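Talk notes: What Lives on the Hall Table
Teltesville Library, upstairs room

Slides are on the stick, spare copy in my bag. Ask someone to get the lights by the door. Water!

Opening. Say hello, say who I am, say thank you to Igor Čierny for asking me back after the cupboards talk. Then straight in. Ask for hands up: who has a table, shelf or windowsill at home where things get put down "for a minute"? Wait for the laugh. Ask a couple of people near the front what is on theirs today. Repeat the answers loudly for the back row, they couldn't hear last time.

My own story next, keep it short. When we moved from Cinudstead to the flat in Drarkau we had one table near the front door, and within a week I could not have told you what colour it was. Post, batteries, half a packet of biscuits, a bicycle pump. I cleared it every Sunday-ish and it filled up again. I thought I was untidy. Then I started looking at what was landing there, and I got properly interested, and that is why I'm standing up here talking to you about it — I love this stuff!

First main point: things in a pile usually belong to different rooms. Go slowly on this one, it's the bit people write down.

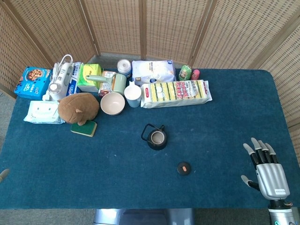 Mixed piles are my favourite kind to sort, and I want to get everyone as keen on them as I am. They look hopeless and they go so quickly once you start asking each thing where it gets used. Begin with the easy one, the blue box with the cookie on top. Kitchen, no argument, everybody in the room will say it at once. Then the lint roller, the pale green one lying over the packets. Let them shout out answers, because there will be several: bedroom, coat hooks, the car, the drawer with the shoe polish. All good answers. The point to bring out is that a roller is best kept where you put your coat on, and for a lot of us that is beside the front door, so it may be living a foot or two from its proper home already. Then the white appliance with its cord looped over the top. Talk about cords here. Wind it loosely, one soft tie, never tight round the body of the thing.

Leave time for someone to disagree. Someone always keeps their roller in the kitchen. Fine, if that's where the cat hair is.

Second point: small boxes hide behind big things. Act this out with the props from the tote bag (tea box, tin, the tall bottle). Put the tall bottle in front, ask who can still read the tea box. Then turn them round, short ones to the front, and do it again. It takes 15 seconds and I have seen grown adults gasp. Mention that this is how people end up with four packets of the same thing. My record is cornflour.

Third point: a cloth helps. I was sceptical! But a plain cloth in one colour makes a table feel like a table again, and you notice sooner when things start to gather on it. Dark ones show fluff, so have a roller handy (link back, nice). Pass round the two samples from the Cheon market stall and please remember to collect them this time.

Fourth point, the five-minute walk. Explain:
Take a basket or a tray.
Put everything for one room in it.
Walk to that room and put it all away before you come back.
Next room.
Stop after 5 minutes even if you haven't finished.

Stress the stopping. People who do this for an hour on a Saturday never do it again until Christmas. People who do it while the kettle boils keep going for years. Tell the story about my sister and the drawer of candles if there's time, skip if we're running late.

Questions they asked in June, so have answers ready. What about things that have no home? Give them a shallow bowl, and when the bowl is full, deal with the bowl. What about other people's things? One basket each, at the bottom of the stairs, and don't nag. Should you buy boxes first? No, please, sort first and buy afterwards, you'll need fewer and smaller ones.

Handouts are on the chair by the window, some 100 printed. Tea is downstairs. I'd love to hear what was on people's tables, so ask them to come and tell me over a biscuit.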